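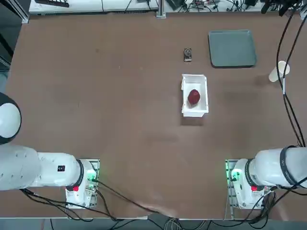
Visit to the Fluvham open day, 10/04/2024

The Fluvham building is a 35 minute walk from the station, or you can take the shuttle. I walked. Registration was at the side entrance, where they gave out a badge, a floor plan and a voucher for lunch. Parking was full by the time I arrived.

Fluvham is shared by several small firms that work on packing and storing fresh produce. The three I wanted to see were Stirkero, Fumell and Saithong. Each had its own room, and you could go in any order.

I started with Saithong, on the upper floor. They make liners and dividers for fruit crates. Most of the talk was about paper weight and how it behaves in a cold store. The samples were passed around and we were allowed to keep them. The room was warm and I did not stay for the second half.

The packing room was next, and I spent the longest there. The work table is large and brown with a matte top, and it has clearly been in use for a while — there are scuffs and pale smudges on it, and lighter patches where it has been wiped. A white rectangular box with low walls and no lid sat near the middle with one red apple in it. It was a very deep red, with a good shine.

Yolanda Ambrose led the session. She talked about box height, a subject I had not given much thought. A low wall makes it easier to reach in and set fruit down gently, but it limits how the boxes can be stacked. Her own preference is a single layer for anything that bruises, even though it takes up more shelf space. Someone asked about pears and she said the same applies, only more so.

Fumell had the storage rooms at the back. They were testing two shelf layouts, numbered 625 and 627 on the doors. I could not see much difference between them until the guide pointed out the spacing at the bottom. Bring a jacket if you go in.

Stirkero gave the last talk of the day, 55 minutes on labels and adhesives. It was more detailed than I needed, but the handout is good and I have kept it.

Lunch was soup and bread in the ground floor hall. The line was long at noon and gone half an hour later.

The next open day is in November. Registration is free, and the packing room sessions have a sign-up sheet at the front desk — put your name down when you get your badge.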